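Interim report to the Tilalard Fund
Home Bathroom Safety Grants, second reporting period
Prepared by Margit Fülöp, program lead, Skedby Housing Help

1. Where we are

The grant pays for small changes to bathrooms in the homes of older tenants and owners in the Skedby area. Work in this period ran to the end of February. The program is open, the waiting list is moving, and spending is below plan. The underspend comes mostly from a slow start with contractors, explained in section 3. We do not expect to return money at the end of the grant.

Our target for the full term is 200 homes. We have passed the halfway mark on completed visits but are short of it on completed work. A visit counts when the checklist is signed by the resident. Work counts when the invoice is paid and the follow-up call has been made. We changed to this stricter rule at your request after the first report, and it makes the two periods hard to compare directly.

2. Home visits

Visits take most of a morning when the house is outside town. The checklist covers the way in, the floor, the lighting, the toilet, the tub or shower, and what the resident does at night. The night questions were added this period. Several residents told us they leave the light off so as not to wake a husband or wife, and we would have missed that with the old form.

The most common requests remain grab bars, a higher toilet seat, and better light. Requests for full shower conversions have gone up. We cannot pay for these under the current cap of $900 per home, and we pass them to the county loan program. The county has been taking a long time to answer, and some residents have dropped out while waiting.
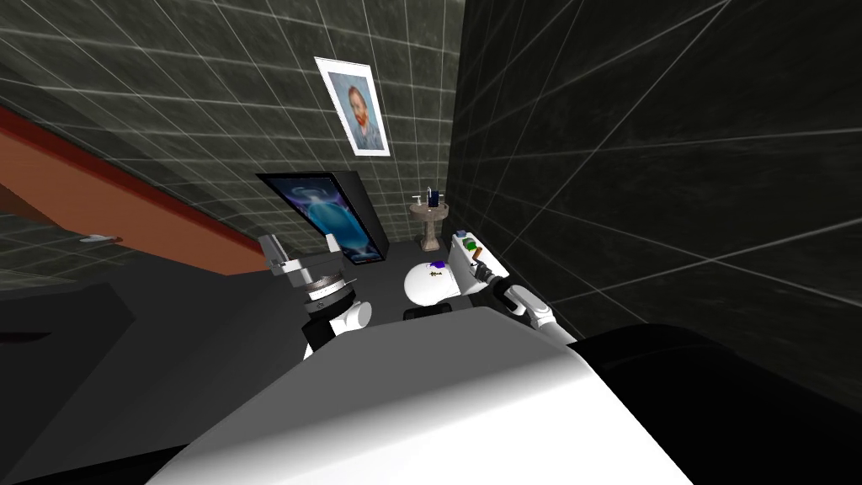
Toilet position is the thing that most often changes a plan after the visit. In older houses there may be no solid framing next to the toilet where a wall bar could be fixed. The choice is then between opening up the wall, which uses a large part of the cap, and a floor-mounted frame, which some residents dislike. We have started asking about wall type on the first phone call. Most people don't know, but landlords usually do.

3. Contractors

We began the period with two contractors and lost one in the first weeks, when the owner retired. Zenlow took over the open jobs and has done steady work since. Their average bill for a basic job is $600, slightly above what we budgeted. The difference is travel. We have agreed that Zenlow will group jobs by road where possible, and the office now books visits with that in mind.

Mercado supplies bars, seats and lamps. Two deliveries were late and one box held the wrong size of bar. Mercado replaced it without charge. We now keep a small stock in the back office so that a late delivery doesn't hold up a job.

4. Floors

Slippery flooring was outside the original plan. It has come up often enough that we would like to add it. Smooth tile is the main complaint, and residents with poor eyesight also mention dark floors, where an edge or a dropped item is hard to make out. We have tried non-slip strips in a few homes. They are cheap, but they lift at the corners if the tile was not cleaned well first, and Zenlow has had to go back to redo some. A brushed-on coating may last longer. We have asked for a price and will send it when we have it. 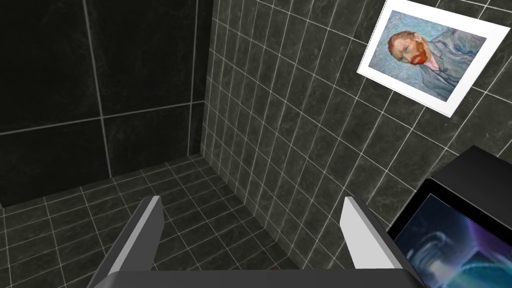
Room corner with dark, marble-like tile.

5. Budget

Spending on materials is on plan. Contractor spending is under plan for the reason given above. Mileage is over plan and will stay over. We ask to move part of the unspent contractor money to mileage and part to floor treatment. The total does not change. A revised budget sheet is attached.

6. Next period

Visits will continue at the present pace. We will call back the residents who were referred to the county and offer them a basic job in the meantime. Follow-up calls are behind and will be brought up to date before new visits are booked.

We need a decision from the Fund on the budget move in section 5.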